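Comment choisir une pince de robot ?

Une pince, c'est la main du robot. Certaines ont deux doigts, d'autres trois, d'autres encore une ventouse. À l'atelier Hirevent, à Mollusthorpe, on en compare deux avant d'en monter une sur un bras. La première s'appelle Pilla, la seconde Mughal.

## D'abord, on la tient à la main

Pour l'essai, pas besoin du bras entier. Une personne tient une pince dans chaque main et fait les gestes elle-même : avancer, serrer, soulever, poser. Sur les pinces, on fixe des cubes blancs avec un dessin noir et blanc. Une caméra reconnaît ce dessin et sait où se trouve la pince — un peu comme on lit un numéro sur un maillot.

Les objets sont ordinaires. Il y a un four à micro-ondes à la porte ouverte et de petits morceaux de bois. Un bloc debout se renverse facilement si on le touche de travers, alors il faut approcher les doigts de métal doucement.
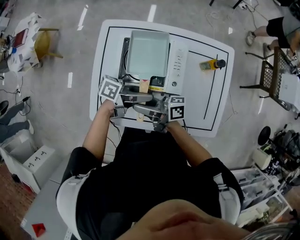
## Ensuite, on compare

Chaque pince refait le même geste 149 fois. Busisiwe Ngcobo note les prises réussies et les blocs tombés. Asif Satti regarde la caméra : si une main cache le dessin du cube, la position est perdue et l'essai ne compte pas. En août, 46 essais ont été refaits pour cette raison.

## Mots à retenir

- **Marqueur** : dessin que la caméra sait reconnaître.
- **Prise** : moment où les doigts serrent l'objet.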